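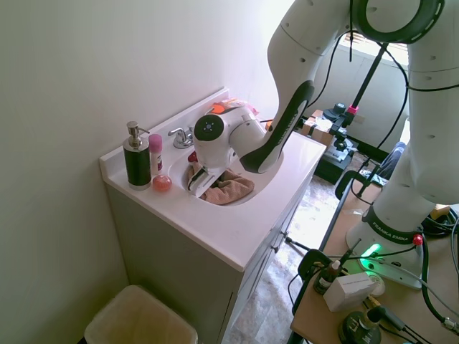

Why would anyone pay for a robot to pick up a towel, asked a reader called Mensah, when the sink is two steps from the door? Fair enough! I get a version of that under every post I write on home robots, and this time I want to answer it properly, as I've been chewing over the Brerken towel service for weeks.

If you missed my last piece, Brerken sells a kind of add-on called Fillness. You bring the arm, they bring the software and the training visits, and you end up (they say) with a machine that can deal with soft, floppy things in a bathroom. The starter plan is £235 a month and the full package is £3242 up front. I went pale at that second number, I'll admit.

What they've picked to work on is the dull stuff, and I like them for it. A towel in a basin is a horrible thing to grab. It has no handle and no proper shape, and it never lies the same way again once you've touched it.
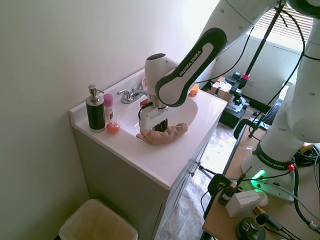
Clorkutetti wrote in to say that the price is daft for one chore, and that a care home might see it differently from a family of four. I think that's spot on. I wouldn't have it at home, but in a place with a bathroom for every resident and never enough hands, I'd at least take the meeting.

My own grumble is with the brochure. It talks about "any fabric, any room" and I just don't buy it. Thick looped terry has loads for fingers to get hold of. Show me a silky dressing gown, or one of those thin gym towels, and then we'll talk. I've asked them twice and I'm still waiting.

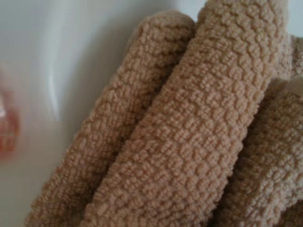 So would I sign up?

Not on the full package, no. I'd take the monthly plan for 3 months and be a right pest about it, with every awful towel in the airing cupboard. The contract lets you leave after that, though you have to dig for the clause (page nine, tiny print).

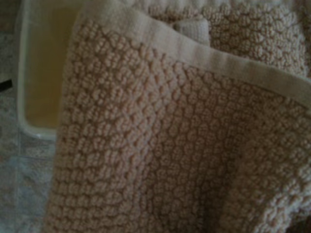

Terry towel up close, with the flat woven border running across it.

Brerken have promised a new version in March. If it comes with a lower price and a less boastful brochure, I'll happily write about it again.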